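We use cookies to keep this site running. Accept all / Manage settings

Last updated: February 19, 2021

Dombridge sets out its first shared budget for two-armed sorting cells

Small recycling firms in and near Dombridge will be able to share the cost of robot equipment from April, under a plan drawn up by Demumia and the packaging recycler Leckie. We are very pleased with this one. It has taken a lot of spreadsheets to get here!

The plan covers 32 sorting cells, bought in two rounds and spread over 17 sites. Each cell is a pair of arms with grippers, a plain work table and whatever trays and bins a site already owns. Keeping the furniture ordinary has freed up money for spare fingers, cables and training days, and those were the things the sites asked for most.

Crumpled paper was the first material on the list. It comes in every shape, it rolls, and it squashes if you grip it too hard, so it tells a buyer a good deal about a gripper before any money is spent.
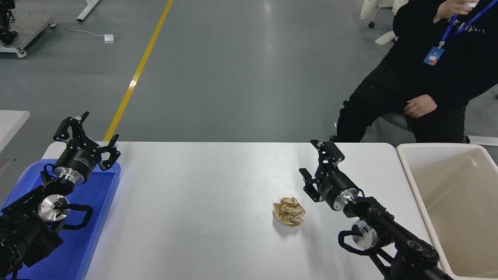
"I have sat through plenty of sales talks where the robot picks up a neat wooden cube," said Aranka Borbély, who leads equipment planning at Demumia. "Our sites don't get neat cubes. We wanted to budget around the stuff that really comes through the door, and I'm delighted we held out for that."

Each site will get a planning pack before it commits to anything. The pack has a floor plan template, a five-year cost sheet and a list of 81 questions to put to suppliers, from the price of a replacement gripper to how long a service visit takes. Sites can also book a half day at the Nistska workshop and bring a sack of their own material along (up to about 300 litres, please, the lift is small).

Foil is on the materials list too, along with paper and thin card. Meriem Mahrous, operations manager at Leckie, said the cost sheet had already changed her mind on one point. "I'd put everything into the arms and next to nothing into bins and table space. Zsolt Fodor went through it with me line by line, and the second version is so much better. I can't wait to get started." 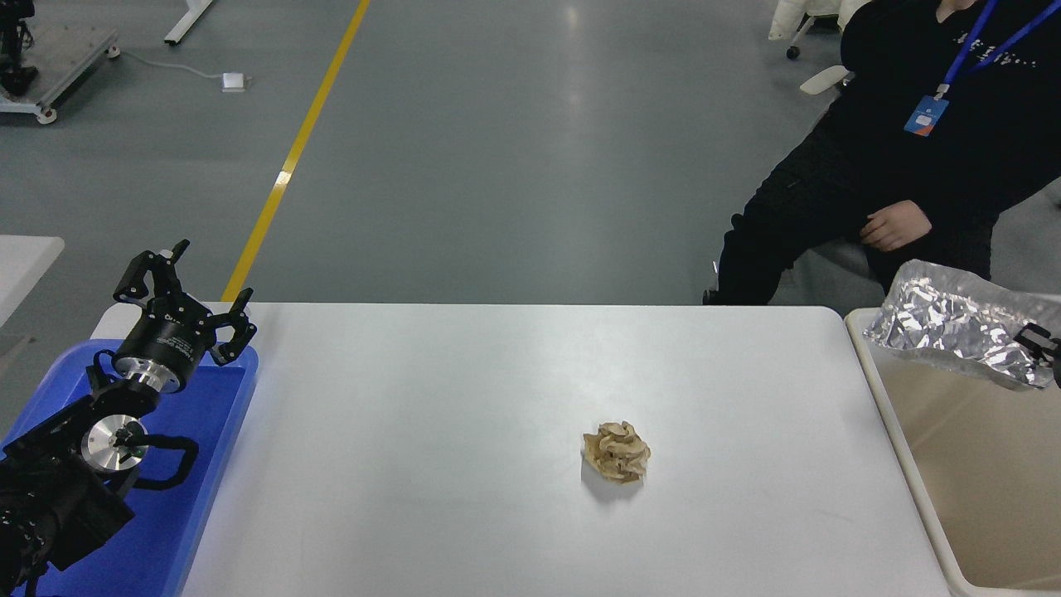
How to take part

Sites should send a floor plan and a short note on their materials to Snædís Stougaard at Demumia. First-round places will be confirmed in April, and the second round opens once those cells are installed.

Get our news by email. Sign up to the Demumia newsletter.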